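How Do You Test a Gripper?

A gripper is the part of a robot that picks things up. Most grippers have two fingers that close together. To compare two kinds, testers give both the same job and count how often each one works.

A teaspoon makes a hard test. The handle is thin and lies almost flat, so the fingertips have very little to grab. Metal is also smooth and can slip.

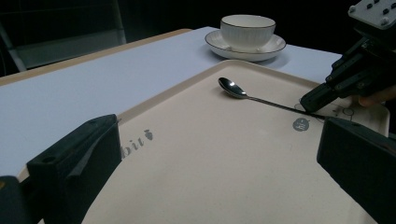
Kakent, Issue 12, page 3

A gripper can also be held in a person's hand. The person moves it, and the fingers do the holding. This lets testers try a finger shape before it goes on a robot arm.

The Plander test uses a spoon on a tray. One try is one lift. The spoon must leave the tray and stay in the fingers until it is set down. Each gripper gets 100 tries. If 87 of them work, the score is 87.

The tray, the spoon and the starting spot must stay the same for every gripper. If the spoon is changed halfway through, the scores cannot be compared.

Word to know
Jaw: another name for the part of a gripper that closes.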